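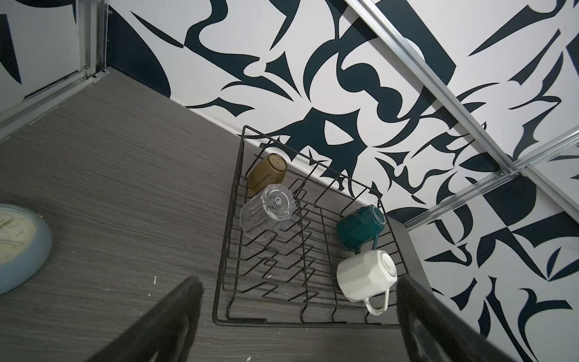 Mugs should go straight into the cupboard, according to a reader who wrote in after my last column, and anything left standing in a rack is just a chore you walked away from. She dries every cup by hand with a towel the minute it's rinsed and has done so for years. I respect that. I also think she is missing out on one of the best small pleasures a kitchen has to offer!

I love a dish rack. I love it in the morning, when I come in half awake and reach for a cup without opening a single door, and I love it even more in November, when it seems to be tea all day long and the same few mugs go around and around between the rack and the couch. A cupboard hides things. The rack shows you what you really drink from, and after a while you notice that it's always the same ones.

Mine is a plain wire Gruvden, black, bought to replace a big plastic tray from Sterkon that held 16 plates and collected a puddle underneath that I would rather not think about. People told me the wire kind was too small. Well, yes! That's what is so good about it. When it's full I have to stop and put something away (or drink out of it again, my usual solution). With the Sterkon I could go 2 days without putting away so much as a spoon, and did.

And please, let the cups be mismatched. I grew up with a matching Belleo set, very pretty, and we were all so scared of breaking it that it lived on a high shelf while we drank out of old jelly jars. I got rid of my last matching things when I moved, and I have bought cups one at a time ever since. Amber glass beside a dark teal mug beside something white with flat little sides – I find that prettier than any row of identical cups, and if one gets chipped the whole set isn't ruined, since there was never a set.
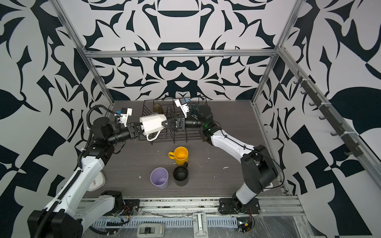

Which brings me to pitchers, where I admit the towel people have a point. I own a wonderful one from the Romaniuk outlet, wide at the bottom, and it takes up the room of 4 cups wherever I put it. Stand it upright and water sits in the bottom until supper. Turn it over and it wobbles. A white plastic pitcher tipped on its side over the wires, with that looped handle hanging down, looks like a lot for a small rack to take on, and any mug nearby had better wait its turn out on the counter, yellow one included. So the pitcher is the one thing I dry by hand. I do it right away, I grumble, and then I go back to ignoring the towel.

Glasses go in upside down, always. Mugs too, leaning a little if there's room, so air can get under the rim. I have 200 opinions about where the handles should point and I'll save them for another column, but I will say that a handle facing out toward you at seven in the morning is a kindness to yourself.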